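About Jurncombe

Jurncombe sorts, checks and repacks mixed household goods. Stock reaches us from house clearances, shop returns and discontinued lines, usually in unlabelled cartons, and leaves as graded lots with a written contents sheet. The company was set up by Thanakorn Thongdee and works from 2 units on the Marchetti estate.

What we handle

Small, dry, non-perishable items: kitchen sundries, table mats and coasters, building blocks and other small toys, boxed electrical goods, storage containers. The upper limit for a single item is 90 cm on its longest side. We do not take glassware, paint, batteries supplied loose, or clothing.

How a lot is processed

Each carton is entered in the register and given a lot number before it is opened. The contents are then laid out on a gridded table mat, a few at a time, so that nothing is graded while still in a heap. Items are separated by material first and by use second. A sponge is kept away from anything woven, and plastic toys are kept apart from kitchen goods even where both arrived in the same bag.

Small parts stay in the container they came in, provided it is clear and closes properly. If it does not, they are moved to a Bomico case of the nearest size and the change is entered on the sheet. Retail boxes are graded separately from their contents – a sound box does not raise the grade of a worn product.

Grades are A (as sold), B (complete, marked) and C (usable, incomplete). Anything below C is returned or recycled, according to the instruction given when the lot was booked in.

Capacity

The current shelving holds 295 cartons. The standard outgoing carton is the Vendetti 164, single wall, with a divider where toys and kitchen goods travel together. The contents sheet goes under the lid and a copy is kept until the following March.

Layout on the mat

Boxed goods stand towards the back. Open goods lie in front of them, with a gap between each item and the next. 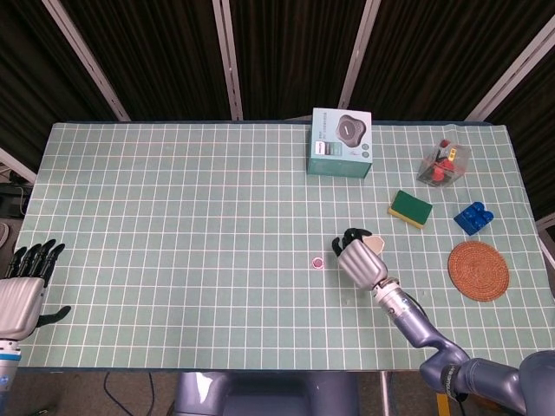 Thanakorn Thongdee would add that the grid is for spacing and not for measuring – sizes on the contents sheet are always taken with a rule, and a customer who finds one wrong should quote the lot number and have it corrected.

Booking in

Lots are accepted by prior arrangement. State the number of cartons, the general type of goods and whether rejected items are to be returned. Mixed cartons need no sorting beforehand.

Page revised 12 Jan 2018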